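城市规划图上的树，为什么总是那么大？
写给爱问问题的小读者

你家附近要是准备盖新楼，工地的围挡上多半贴着一张大大的彩图。图里天很蓝，树很高，有人遛狗，有人骑车，还有小孩举着气球。可是过了几年，楼盖好了，你走过去一看，树细得像筷子，广场上晒得站不住人，气球当然也没有。

这张彩图叫“效果图”。它不是照片，是人用电脑画出来的，画的是还不存在的东西。画效果图的人不一定想骗你，可是他的工作是让你喜欢这个方案。所以看效果图的时候，你完全可以皱着眉头看。

这篇文章要讲的就是城市规划：谁来决定一块地上盖什么，他们怎么决定，还有你怎么看出他们说的话里哪些靠得住，哪些要再问一问。

一、什么叫规划

一座城市里的地是有限的。同一块空地，有人想盖商场，有人想盖学校，有人想留着踢球。如果谁先到谁就盖，很快就会乱套：化工厂可能开在幼儿园旁边，一整片住宅区可能找不到一家医院。

规划就是先把这些事商量好，画在图上，写成规定。图上不同的颜色代表不同的用途。很多地方用黄色表示住宅，用红色表示商业，用绿色表示公园。不过各地的画法不完全一样，看图之前要先看角落里的“图例”，那里会说明每种颜色是什么意思。

规定里还会写楼最高能盖多高，楼和楼之间要隔多远，路要留多宽。这些数字读起来很闷，但是你的房间冬天能不能晒到太阳，就藏在里面。

大人喜欢说“这是按规划来的”，听上去好像就不用再讨论了。可规划也是人写的，人会写错，也会偏心。按规划来，只说明它符合那张图，至于那张图画得好不好，要另外问。

二、一个叫格拉斯特尔的小城

我们来看格拉斯特尔（Grastel）。这座小城中间有一块旧货场，火车早就不来了，地上长满了草，大家叫它赫尔特盖特（Heltgate）。市里想把它改成住宅和公园，请了一家叫勒登（Ludden）的设计公司来做方案。

勒登公司交出来的册子很厚，封面写着“人人都爱的绿色家园”。册子里说，这里会有348套新住房，一个公园，还有一条“充满活力的步行街”。

市里开了一场说明会，谁都可以去。负责讲解的人叫特米托佩·阿布巴卡尔（Temitope Abubakar），她在市规划科上班。她把图一张张放出来，讲得很清楚，还让大家随便提问。

第一个举手的是个十岁的女孩。她问：“步行街充满活力，是谁说的？”

会场里有人笑了。阿布巴卡尔没有笑，她翻了翻册子，说这里确实没有写依据。她把这个问题记了下来。

这个女孩问得很好。“充满活力”是一句形容，没有办法量。要让它变成能检查的话，就得问：街上会有几家店？晚上几点关灯？下雨天有没有地方躲？旁边住的人走过来要多久？

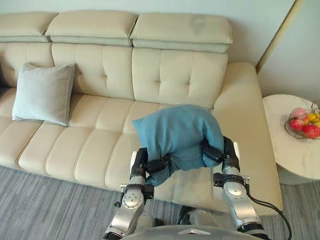
三、听见漂亮话，先把它翻译一遍

规划册子里有一些词出现得特别多。下面几个你可以试着翻译。

“绿地率很高。”绿地包括哪些地方？有的方案把屋顶上的草、马路中间的隔离带都算进去。屋顶锁着门，隔离带两边都是车，这两种绿地你都没法在上面跑。所以要接着问：能进去玩的绿地有多大？

“步行15分钟就能到学校。”是谁在走？一个大人迈着大步走，和一个背着书包的一年级学生走，时间差得很远。路上要等几个红绿灯，算进去了没有？最好的检查办法是请大人陪你，拿着手表走一遍。

“配套完善。”这四个字可以指有医院，也可以指有一个快递柜。请对方列一张单子。

“征求了市民意见。”征求了多少人？什么时候征求的？格拉斯特尔的那次意见征集放在上班时间，地点在市政厅三楼，来的人大多是已经不用上班的老人。老人的意见当然重要，可是带小孩的爸爸妈妈和小孩自己，那天几乎都没有来。

“将来会考虑。”这句话最难翻译。有时候它真的是将来会考虑，有时候它的意思是不做了。请问一个日期。对方说得出日期，这件事就多了几分可信；说不出来，你心里就要打个问号。

四、自己动手检查一张效果图

找一张你家附近的效果图，工地围挡上的、报纸上的都行，按下面的步骤来。

第一步，找影子。看看图里的影子朝哪边，有多长。很多效果图把时间定在晴朗的下午，影子又短又好看。你可以想一想，冬天早上八点，高楼的影子会落在哪里？会不会刚好盖住滑梯？

第二步，看树。图里的树往往像是长了几十年，可是新栽的树多半很小，要等很久才能遮阴。问一问：刚建好的那年夏天，坐在长椅上热不热？

第三步，数一数少了什么。垃圾桶在哪里？厕所在哪里？停着的汽车都去哪儿了？坐轮椅的人从哪里上台阶？效果图不爱画这些东西，可是你每天都要用。

第四步，找一张平面图来比。平面图是从正上方往下看的图，旁边有比例尺。用尺子量一量广场的长和宽，再和你们学校的操场比一比。有些广场在效果图里看着能开运动会，量完才发现比篮球场大不了多少。

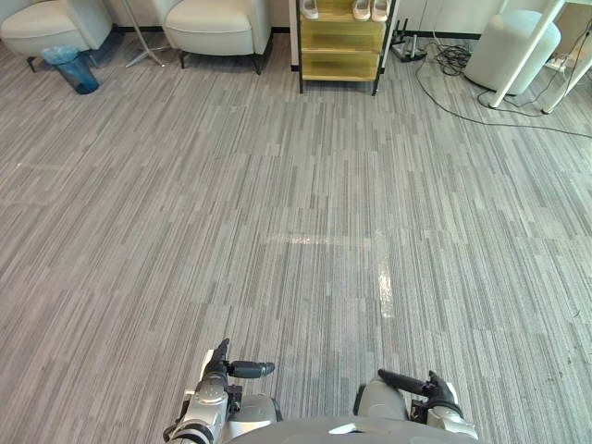
五、反对的人说的话，也要检查

读到这里，你可能觉得设计公司都不可信，反对的人都对。先别急。

在格拉斯特尔，有人反对盖新楼，到处发传单，说新楼会让城里“堵得走不动”。传单上没有写这句话是怎么算出来的。后来有记者去问，写传单的人说是凭感觉。

还有人说货场上的草地是“珍贵的野生动物家园”。有可能是真的。废弃的空地上确实常常住着刺猬、蝴蝶和鸟。可是要知道珍贵不珍贵，得有懂行的人去调查，一年里去好几次，把看到的动物记下来。没有调查，这句话就和“充满活力”差不多。

反对的人也有自己的打算。有的人担心新楼挡住他家的风景，有的人怕噪音，有的人在附近开着店，不希望来一条新的商业街抢生意。这些担心都可以说，说出来并不丢人。麻烦的是，人们往往不说自己真正担心的事，而是换一个听起来更体面的理由。

所以不管是谁在说话，你都可以问同样的几句：你怎么知道的？谁去量过？要是你错了，谁会倒霉？

六、后来怎么样了

说明会开完以后，方案改了三处。

公园往南挪了一点，这样冬天中午能晒到太阳。原来画在高楼北面的滑梯，也跟着挪了过去。

步行街缩短了。设计公司承认，当初没有算过附近住的人够不够养活那么多家店。新的图上只有12家店铺，另外的地方改成了带顶棚的集市，下雨天也能摆摊。

意见征集又办了一次，放在傍晚，地点是奥格邦纳（Ogbonna）小学的食堂。这一次去了24个孩子，每人都拿到一张平面图和一支铅笔，可以在上面画，也可以写。有人在公园里画了一条龙，龙没有被采纳。有人在公交站旁边写了“这里没有灯，我害怕”，新图上的公交站旁边就多了两盏路灯。

那么，格拉斯特尔现在变好了吗？还不能下这个结论。楼还没有盖完，树还没有种，路灯也只是图上的两个小圆圈。图改得再好，也要等它变成真的地面、真的墙，等有人住进去，才能去检查。住进去的第一年和第五年，答案说不定还不一样。

七、你可以做什么

在很多国家，大型的规划方案必须公开一段时间，让大家看，让大家提意见。公开的地方可能是政府网站，也可能是社区的公告栏。小孩能不能提意见，各地规定不同，多数地方并没有写明不许。

你可以请家里的大人帮你找到方案，然后写一封短信。写的时候注意三件事。

说清楚地点。“公园不好”帮不了谁的忙，“公园北门的台阶没有坡道，我弟弟的婴儿车推不上去”就很有用。

说你亲眼见过的事。你每天走那条路上学，哪里积水，哪里的车开得快，你比坐在办公室里的人清楚。

问一个对方必须回答的问题。比如：“这盏路灯哪一年装？”

回信也许很久才到，也许写得很客气，却什么都没有答应。那就把回信留着，再写一封，把没有回答的问题抄在最前面。

小词典

效果图：用来表现方案建成以后样子的图，是画出来的。

平面图：从正上方往下看的图，能量出大小。

图例：图角落里的说明，告诉你颜色和符号的意思。

比例尺：图上的长度和真实长度之间的关系。

绿地率：一块地里绿地占多少。读到这个数字时，记得问哪些算绿地。

公示：把方案放出来给大家看的那段时间。过了这段时间再提意见，通常会难很多。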